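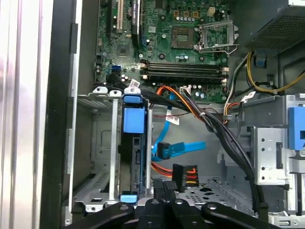 Vlasta Hoxha

Re: old towers, what to keep and what to strip
Fri 4 October

Hi all,

Radomir wrote:
> I still have a stack of desktop towers in the basement and my wife
> wants the shelf back by the time the heating guy comes. Most of them
> are older than my daughter's driver's license. Is there any point
> saving the boards, or should I pull the drives and power supplies and
> let the rest go to Perrin for scrap? Also, does anybody want a box of
> IDE ribbon cables. I am serious.
>
> Radomir

Radomir, please don't send them all to Perrin yet! I've been poking around in old towers all week (my dining table is a disgrace) and I've gone back and forth on this, so let me tell you where I've landed and people can argue with me.

The one I've got open right now has a green board with the CPU socket empty and the lever up, and both memory slots empty too. A year ago I would have called that a dead board and tossed it in the bin with the rest. But it has a couple of blue SATA ports and a plain white PCI slot on the same board, and that combination is exactly what Milovan was begging for in June when he was trying to get his old Jatton scanner card going again. He wants PCI for the card and SATA so he can run a drive that doesn't sound like a coffee grinder. So my rule now is that anything with both goes on the keep shelf, at least until I've tried a chip in it.

Things I look at before I decide:

The socket. If it's the kind with pins in the board, get a bright light and look across it from the side, low down. Bent pins show up as a spot where the pattern goes funny. And please, if you pull a processor, close the lever and put a cover or a bit of clean card over the socket. Half the boards in the last Tultcombe swap had dust and cat hair in there and I spent an entire evening with a soft brush and a very bad attitude.

The capacitors. You want flat tops. Anything domed or crusty, I don't bother, though I know Borislav will replace a whole row of them for fun and I'm not going to stop him. If you have bulgy ones, write CAPS on a piece of tape, stick it on the board and set it aside for him.

The power supply. I'm fussier about these than anything else. I don't open them, ever, and I don't trust an old one with a board I care about until it's been on the tester. I had a Zilent supply last winter that spun up fine and then made a smell I can still remember. If it fails on the tester it goes straight to Perrin, wires and all. Don't cut the bundle off to save the connectors, it's not worth it.

Drives. Pull every one before the case leaves your house, even if you're sure it's blank. And keep the carrier with the case it came out of!! I have a shoebox of carriers and slides that fit nothing I own – I've tried them all twice. Same goes for the little screws. A sandwich bag taped inside the drive cage does the job.

Cases. This is where I'm probably sentimental. I like the older ones with a proper metal side panel and a real drive cage, they're heavy and they don't buzz. But they take up so much room, and if the board is junk and the supply is junk I can't really defend keeping the box. I'm letting myself have 4. Naheed, I know you said you'd take one for your nephew to learn on, is that still on? I'd give him one with the supply already tested so all he has to do is put things in and take them out.

As for memory, I've got a tray of mixed sticks, 71 of them by the last count, mostly small ones. If you're missing some for a board you want to try, tell me what's printed on the stick you've got and I'll see if there's a match. Don't ask me for anything big, those went ages ago.

Radomir, on the ribbon cables: I'll take a handful, the short ones only. Milovan might want the rest but he has to say so himself, I'm not storing them for him again.

One question back to the list. Does anybody have a spare cover for a white four-pin header, or is that not even a thing? I keep catching my sleeve on the one near the top of this board when I'm reaching in, and I'd like to put something over it before I snap it off.

I'm home most evenings if you want to drop things by, but call first, the table really is full.

Vlasta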